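Speaker notes, maintenance session, Davina Laing
Slot: 27 minutes including questions. Slides are mostly pictures, so the detail is in here.

## Slide 1: Scope

- One device type: the hand-held two-finger gripper with the camera mount, as used on the Girnis table.
- I will cover pads, mount, camera check, and the log. Software stays out of it. Eskola has the recorder talk after the break.
- Say early: everything in these notes applies to a pair. If you service the left unit, service the right unit in the same sitting. Mixed pad wear between two units shows up later as a grip difference, and it takes a long time to trace.

## Slide 2: What wears

Order of wear on our units, fastest first:

1. Foam on the finger faces
2. Adhesive under the foam
3. Finger screws (loosening, seldom thread damage)
4. Slide carriage
5. Trigger return spring

The foam is a consumable. We plan on a pad set lasting up to 420 grasps on glazed tableware before inspection. Rough items shorten that. Unglazed foot rings on plates and bowls are the worst we have measured, and the wear sits in the lower third of the pad where the ring drags.

Fuzz at the edge of a pad is normal from early on and does not affect hold. What matters is thickness at the center and whether the pad still lies flat on the finger. I get asked about this every time, so pause on the next slide.
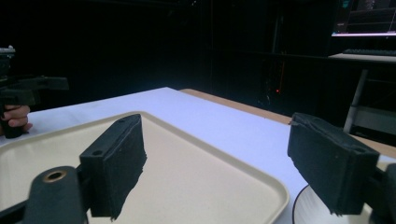 *Slide 3. Foam pads on both fingers, with frayed edges. Second gripper in hand at left.*

Points to make while slide 3 is up:

- Edge fray alone: leave it. Trim only strands that hang into the camera view.
- Do not pull a loose strand. It lifts the skin of the foam and the tear runs inward. Use flush cutters.
- Shadow from a finger on a pale tray is strong under the table lights. When you judge pad shape from video, compare the pad outline and ignore the shadow outline. Two people at Trotari logged a bent finger last September that was a shadow.

## Slide 4: Pad change, step by step

Bench job. Take the gripper off the table first and unplug the camera lead at the gripper end.

1. Open the fingers fully and lock the trigger.
2. Back out the finger screw. Keep left and right screws apart; the lengths differ on the older units.
3. Peel the pad from the back edge forward. If it splits, scrape the remainder with a plastic blade. No metal blades on the finger face.
4. Wipe with isopropyl alcohol and let it flash off.
5. Fit the new pad dry and check that it wraps the finger without a fold at the corner.
6. Remove the liner, seat the center, then press out toward the edges.
7. Clamp for 75 minutes. The Rurach units were going back into use straight off the bench and we saw pads creep by the end of a shift.
8. Refit the finger, screw to snug, then a quarter turn.

Cut pads from the template, never by tracing the old pad. A compressed pad is wider than a fresh one and the error grows with each generation.

## Slide 5: Finger alignment

Close the fingers slowly on a strip of paper. It should be gripped evenly from top to bottom. If the paper pivots, the finger is toed in or out.

- Pivots low: screw not seated, or adhesive left under the pad at the top.
- Pivots high: usually a folded pad corner at the bottom.
- Paper slides out straight: low closing force, check the spring before anything else.

Adjust one finger only, then repeat with a new strip. Adjusting both at once loses your reference.

(Aside if time allows: the mount has some play by design. Up to about a degree at the fingertip can be felt by hand and is in tolerance. More than that, inspect the bracket.)

## Slide 6: Camera check at the table

After any finger work, the view has to be confirmed before the unit is released. Both fingertips must be in view, one on each side, and neither should hide the middle of the work surface. We check with a tray on the table and tableware behind it.
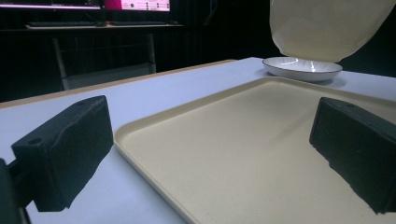 **Can the camera check be skipped if only one pad was replaced?**
Run it every time. A single pad change moves the finger face enough to alter how much of the tip shows, and the stored reference view is only valid for the pad set it was taken with.

If the view fails, loosen the camera bracket and move it in small steps. Do not move the finger to suit the camera.

## Slide 7: Log entries

Minimum entry, in this order: unit, side, pad batch, screw condition, paper strip result, view check result, initials.

The shared log has 181 entries as of the last export. The most common gap is pad batch. Without it we cannot separate a bad sheet of foam from bad handling, and we had exactly that question open for most of the spring.

Free text is fine, but write the symptom before the cause. "Bowl rotates in grip" is useful. "Needs new pads" is not.

## Slide 8: Spares to keep at the table

- Two full pad sets, cut and bagged
- Finger screws, both lengths
- One trigger spring
- Flush cutters, plastic blade, paper strips
- Camera lead

Template file is on the Girnis share under fixtures. Revision C is current — throw out printed copies of B, the corner radius is wrong.

Questions to expect: softer foam (tested, tears at the screw edge), silicone pads (trial still open at Rurach, no numbers yet), cleaning agents on the pads (water only, air dry).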